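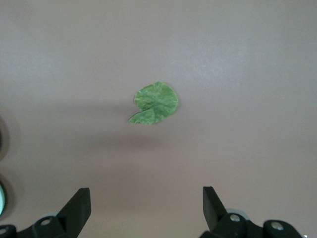 Wie aus einem Videospiel eine Serie wird (und warum das so ewig dauert)

20. Juni 2026
Von Hiba Semaan

Vielleicht hast du ein Lieblingsspiel. Und vielleicht hast du schon mal gedacht: Daraus müsste man eine Serie machen! Mit diesem Gedanken bist du nicht allein. Erwachsene in Büros denken ihn auch, nur tragen sie dabei Hemden und nennen es »Stoffentwicklung«.

Nehmen wir das Spiel »Wimier«. Darin läuft man als Kartenzeichnerin durch ein versunkenes Land, redet mit mürrischen Fischern und sucht 14 verlorene Leuchttürme. Wer alles erledigen will, braucht 50 Stunden. Wer zwischendurch angeln geht, braucht länger, und alle gehen zwischendurch angeln.

Zuerst: Wem gehört das Ganze?

Ein Spiel gehört meistens der Firma, die es gemacht oder bezahlt hat. Bei »Wimier« ist das das Studio Plultalis. Wenn nun ein Fernsehsender eine Serie drehen möchte, darf er nicht einfach loslegen. Er muss fragen. Und zahlen. Die Erlaubnis heißt Lizenz, und sie steht in einem Vertrag, der bei »Wimier« 275 Seiten lang ist. Auf mehreren davon geht es um Brotdosen. Auf Brotdosen kann man nämlich Figuren drucken, und dann will jemand wissen, wer das Geld dafür bekommt.

Oft kauft eine Firma auch erst mal nur eine Option. So eine Option funktioniert, wie wenn du im Schwimmbad dein Handtuch auf die Liege legst: Du liegst noch nicht drauf, aber die anderen sollen bitte wegbleiben. Manche Handtücher liegen da jahrelang.

Dann: Jemand muss sich Sätze ausdenken

Im Spiel entscheidest du, was die Heldin macht. Wenn du sie zwei Stunden lang gegen eine Wand laufen lässt, läuft sie zwei Stunden lang gegen eine Wand. Im Fernsehen würde man da umschalten.

Deshalb gibt es Drehbuchautoren. Einer davon ist Rami Ghanem, er hat an den Folgen von »Wimier« mitgeschrieben. Im Spiel gibt es 1.634 Sätze, die irgendeine Figur irgendwann sagt. »Sehr viele davon lauten: Schönes Wetter heute«, erzählt er. »Die konnten wir nicht alle nehmen.«

Das Autorenteam sitzt zusammen in einem Raum, der auf Englisch writers' room heißt. Dort wird geredet, gestrichen, Kuchen gegessen und wieder gestrichen. Die Kartenzeichnerin hatte im Spiel zum Beispiel gar keinen Namen, weil man sich selbst einen aussuchen durfte. In der Serie heißt sie Zeren. Darüber wurde bis in den April hinein gestritten.

Was ist ein Prequel?

Manche Serien erzählen das Spiel einfach nach. Andere erzählen, was vorher war, das nennt man Prequel. Der Vorteil: Auch wer das Spiel auswendig kennt, weiß nicht genau, wie es ausgeht. Der Nachteil: Man weiß leider, wer überlebt. Wenn der alte Leuchtturmwärter Cheetham im Spiel noch lebt, wird ihn der Riesenkrebs in der dritten Folge wohl nicht fressen. Gruselig gucken darf man trotzdem.

Und wann kann ich das sehen?

Später. Nach dem Schreiben wird gedreht, nach dem Drehen geschnitten, und dann kommen noch die Leute, die den Riesenkrebs am Computer bauen. Am Set war er ein Tennisball an einem Stock, und die Schauspieler mussten sich sehr ordentlich vor ihm fürchten.

Wenn die Serie dann läuft, werden einige Fans sagen, dass im Spiel alles besser war. Andere werden zum ersten Mal von dem Spiel hören und es ausprobieren. Die gehen dann angeln.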